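Tempo de leitura: 3 minutos
Setembro — por Tane Tamihana

4. Lembrar a senha de casa

Confesso que comecei este capítulo por birra. Minha mãe esquece o código do portão toda semana, mas canta de cor o telefone da padaria onde trabalhou quando moça! Fui então atrás de gente parecida no bairro Merrick, e conversei com 11 moradores, sempre na cozinha deles (café incluído). Quase todos guardam números em blocos, com ritmo, como quem recita uma quadrinha — e se perdem quando alguém os interrompe no meio.

O que mais me surpreendeu foi o peso da ordem. Uma sequência crescente fica na cabeça sem esforço nenhum, e a Figura 1 traz uma dessas, impressa.
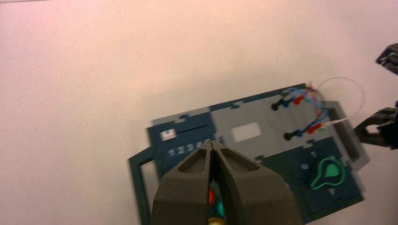

Figura 1. Algarismos "1234" em branco sobre fundo azul-petróleo escuro.

Já os códigos sorteados duravam até 3 dias na memória dos meus entrevistados, e aí voltavam para o papelzinho na carteira. Minha mãe, aliás, continua no papelzinho.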